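We did Diwali in a rental cabin this year, which was my idea, and which I will be hearing about until one of us dies.

The reasoning was sound in August. Both sets of parents wanted us. Both sets of parents live in places that require a connection through an airport I have sworn off. If we picked one, the other would be gracious about it, and I have been on the receiving end of that graciousness and would sooner have my teeth cleaned. So we announced that we were hosting, on neutral ground, at a lake house outside Penbridge that slept ten people and cost a little over 400 dollars a night. Everyone said what a lovely idea. My mother said it in the tone she uses for haircuts.

The listing had promised a "fully stocked kitchen." It was stocked by someone who lived on toast. There were 5 corkscrews and one pot. My mother-in-law opened each cabinet in turn, slowly, like a detective, and then went out to her car and came back with a pressure cooker, a rolling board, her own knives and a sack of flour. She had packed them in case. I asked in case of what and she just looked around the room. 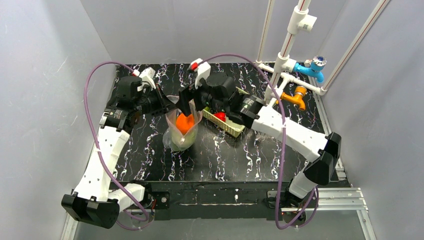 By noon the two mothers had divided the kitchen along a line I couldn't see but kept stepping over. My mother had the stove. My mother-in-law had the counter and the oven. The sink was shared, like an international waterway. I was given potatoes to peel, then relieved of the potatoes, then sent to find out whether the lake house had a sieve. (It had a colander. These are different things, and I now know how different.)

The fathers, meanwhile, had been told to hang lights. There were 86 feet of lights and one outlet on the porch, and they approached this the way other men approach a land war. There was a diagram. There was a trip to the hardware store that took two hours and produced an extension cord, a bag of peanuts and a small garden rake nobody had asked for. When they finally plugged everything in, half the string came on, and my father declared that this was tasteful.

It was, a little. I'm not going to tell him.

My cousin Nishad drove up with his kids around four, and the noise level went from family gathering to public pool. The kids wanted to know where the fireworks were. The rental agreement had a whole page on fireworks, in bold, and I had read it to everyone over the phone back in October, so naturally three separate adults had fireworks in their trunks. We compromised on sparklers, on the gravel, with a bucket of water standing by and my husband next to it looking like a lifeguard. The youngest burned through hers in total silence and then asked if it was time to go home.

We did the puja in the living room under a mounted fish. My mother-in-law wanted the fish covered. My mother felt the fish was not hurting anyone. A dish towel was found, and it covered most of the fish, and we all stood there and sang, in two different tunes, because it turns out the families have been doing the same aarti to different melodies for our entire marriage and had somehow never been in a room together to find out. We got louder as it went on. I think mine won, but only because my uncle has lungs.

Dinner was at nine thirty. There was enough for a wedding. People ate on the couch, on the stairs, on the floor with their backs against the fireplace, and the mothers finally sat down on the same side of the table and began, quietly and with real warmth, to criticize the way I had set it. They've been texting each other ever since. I'm not on the thread.

I put a short version of this in my newsletter last month and asked how other people handle the two-families problem.

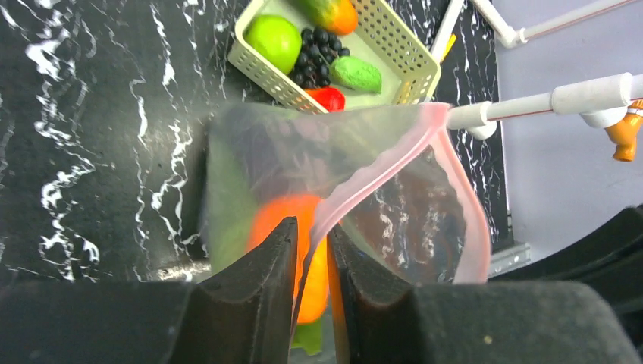
Sarita Bhatia wrote back that her family tried the neutral-ground approach for 2 years and gave it up. "Everybody behaves like a guest, and then there's no host to complain about, so they complain about the water pressure. Now we alternate, and whoever loses gets New Year's. Also, bring your own sieve."

I have bought a sieve. We also have the cabin's spare key, which I found in my coat pocket when we got home, and which I have to mail back before they charge us for it -- the agreement had a page on that, too.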